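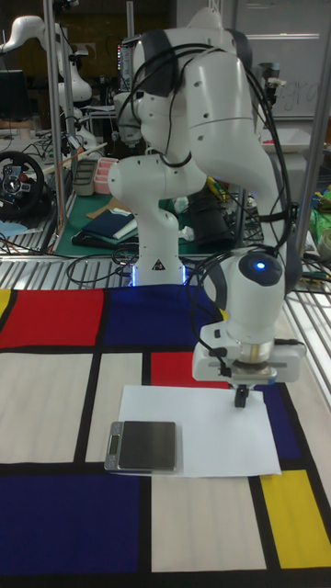 Plesholm, 12 May 2023

Section 4: Setting up the weighing task

This section applies to members of the Plesholm Student Robotics Club preparing the bench for the Mosoti Challenge. Read Section 3 (Power and emergency stop) first.

4.1 Preparing the table

1. Spread the coloured mat over the tabletop and smooth it towards the corners.
2. Lay one sheet of white paper flat on the mat, within reach of the arm.
3. Place the digital scale on the left side of the paper, with its display to the left. The weighing platform must be left clear.
4. Check that the cables over the upper joints hang freely and do not cross the gripper.

Caution: Keep hands off the table whenever the arm is powered. Only one member may operate the Terkamell controller at a time.

4.2 Setting the start position

1. Open the Cerix program and load the club profile.
2. Lower the gripper at slow speed until the fingers point straight down, just above the paper. They must not touch it.
3. Move the gripper away from the scale before saving the position.

Note: The scale is rated for loads up to 1,000 g. The heaviest challenge object is 700 g. Do not press on the platform by hand to test it.

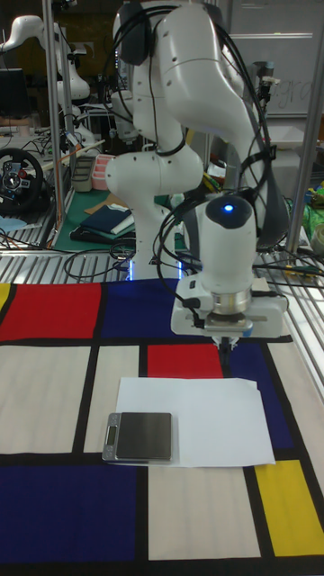
4.3 Checks before the first run

1. Replace the paper if it is torn or marked.
2. Switch on the scale and wait for a zero reading. The display turns itself off after 2 minutes without use — switch it on again before each attempt.
3. Have a second member confirm the set-up and initial the log sheet.

Faults are to be reported to Rosalie Wyss or Vangelis Politis before the bench is used again.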